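The robot has been to school for 2 weeks and can almost stack blocks. Its teacher, Yuxi Ren, steers it by remote control at Wivari, and has so far done the job for it 1,784 times. The target is 3,000.

"You become very aware of your own elbows," she says.

Every hesitation gets recorded, and the robot is a faithful student — it has learned her pause before letting go, and a small nervous wiggle she denies having. Of the first 759 runs, she would happily burn half.

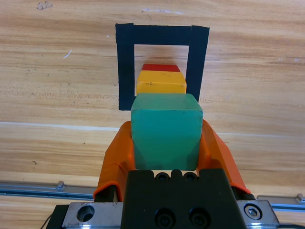
Red, yellow and green, with orange fingers doing the work. 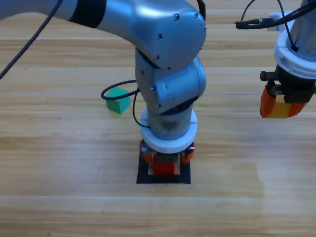 Wivari wants the lessons finished by August. Ren has asked for a better chair.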